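27th March

My left shoulder stopped going up in December. It went up on a Tuesday-ish sort of day when I was putting the big suitcase on top of the closet, and by the end of that week it went as far as my chin and then sent a message to the rest of me saying please don't.

I did what I always do, which was wait. I have a long history with waiting as a medical strategy. It worked on the knee. It sort of worked on the thing with my jaw. It did not work on the shoulder, and after a month of putting on sweaters like a man escaping from a sack I called my doctor, Daiane Figueiredo, who moved my arm in four directions, wrote down a number for each, and told me I had a frozen shoulder. I asked what causes it. She said in my case, being over fifty. I asked what else. She said they don't always know.

So: physical therapy. The place is called Skaltis and it's upstairs from a tile showroom on Quintana, up a flight of stairs that must be a real treat for the hip people. My therapist is Killian Caron. He is very tall and very calm, and he says "good" in a way that means you are about to do it again.

At the first visit he measured me with a plastic thing like a school protractor with long arms. A normal shoulder gets up to 180 degrees or close to it, straight overhead. Mine got to 95. Out to the side was worse, and rotating outward was so bad that he measured it twice and then looked at the protractor. I have thought about that look a lot.

He gave me homework. If you've never had PT homework, it comes on a photocopied sheet with drawings of a bald person with no face, and the bald person is always doing fine. Mine had the pendulum (lean over, let the arm hang, swing it in little circles and feel like an idiot), the table slide, the doorway stretch, and one called the sleeper stretch that I assume was named by somebody who has never tried to sleep with this. Three times a day, 10 of each. I bought a pulley that hangs over the door for the one he added in week two. The door now doesn't shut.

The table slide is the one I got along with. You sit, put your hand on a towel, and push it forward across the table until your body follows your arm. It can be done while the rice cooks. It can be done while on hold with the insurance company, and that's where I got most of mine in.
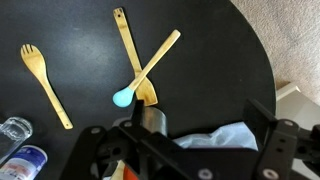
*Dinner tools on a table.*

About the insurance. My plan covers a certain number of visits, but only if each block of visits is approved in advance, and the approval goes through an outfit called Danach that I had never heard of and that, as far as I can tell, lives entirely inside a fax machine. Danach approved six visits. Then Danach wanted to know if I was improving. If I was improving, did I still need it? If I wasn't, was it working? I'd like to meet whoever came up with that one and shake their hand, at waist height, with my elbow tucked in.

Edileuza Lins, who runs the front desk at Skaltis and should be running something much larger, handled it. She told me to stop calling them myself because I was "getting them interested." She sent over the measurements and a letter, and we got another block. My share for the month came to $227, which I paid with my good arm.

The part I wasn't ready for was the nights. During the day you can work around it. You learn to wash your hair one-handed, you put the coffee mugs on the low shelf, you wave at people from the hip. At night you roll over onto it at 3 a.m. and you're up, and then you're sitting in the living room reading about frozen shoulder on your phone, where every article says it goes away on its own in one to three years. One to three years! That's a big window. I wouldn't accept it from a plumber.

Killian's advice was a pillow under the arm and another one hugged in front, and it did help some. My friend Cauã's advice was that his uncle had it and hung from a tree. I have passed this on to Killian, who took a moment and said he'd prefer I didn't.

Somewhere around the seventh or eighth visit I hit a stretch where nothing moved. Same number, visit after visit. I got snippy and quit the pendulums for most of a week, and the number stayed the same then too, so I can't even claim to have learned a lesson from it. Then my doctor gave me a cortisone shot, I went back to the sheet, and things started loosening up. Was it the shot or the stretches or just time? Killian says probably all three, and then he says "good."

Last visit I got to 135. He wrote it down and showed me the column with all the others, and I'll admit I took a picture of it, and I'll admit I sent the picture to my sister, who wrote back "out of what."

What I can do now: seat belt, most shirts, top shelf of the fridge, reach across to pay at the drive-through if I pull up close enough to worry them. What I can't do: the back zipper on anything, the suitcase, wallet in the left back pocket. Josefina Sosa, who has the appointment after mine, had the same thing on the right side and says the back pocket was the very last to come home for her. She can also throw a ball for her dog again, though she says the dog hasn't noticed a difference.

I've got four visits left on this block. Then it's back to Danach, so I should probably try to look better but not too much better. The suitcase is still up on the closet, by the way. I'm supposed to be going to see my sister and I may just take a grocery bag.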